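We use cookies to give you the best experience on our site. By carrying on browsing you agree to our cookie policy. Accept

In praise of the one-picture visit

Valentyna Mykhailiuk

My aunt had a rule about galleries, which was that you went in, found one thing you liked, stood in front of it until your feet complained and then went for a bun. As a child I thought this was a dreadful swindle (we'd paid for the whole building!) but I have come round to her way of thinking, and I'd like to make the case for it while the big spring shows are filling up.

I went to the Drirnesar in June, on a warm afternoon when I should have been at my desk, to see the painting survey everyone had been telling me about. It had 600 works in it. I know this because the leaflet said so, rather proudly, on the front. I did try. I gave the first room my full attention, and the second room most of it, and by the fifth I was walking at the speed of somebody looking for the right platform, glancing at labels and feeling guilty about the pictures I'd just passed, which somebody had after all sat up nights over.

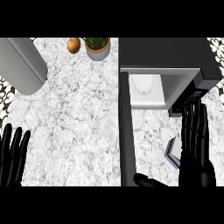

Then I sat down on a bench, mostly for my knees, opposite a little harbour painting by Ramalho that I would certainly have marched straight past. Grey water, a wall, a bit of evening coming on. I stayed for 40 minutes. After a while I noticed that the wall was painted in a green I'd have sworn was brown, and that the light came from two directions at once, and I have thought about that picture nearly every week since. I couldn't describe another thing in the building.

I do understand why museums hang so much. Lenders want their loans seen, people travel a long way, and a ticket at £14 had better feel like a proper day out. But I wish more places would do as Ukitz does, down by the canal, where the current show, Floltance, has 10 paintings in it and a great many chairs. Real chairs, with backs! You can see the whole lot before lunch and then go round again, and the second time round is when the good part starts.

So if you're off to something large in March 2020, do let yourself skip. Pick your one picture, sit with it, and have the bun afterwards.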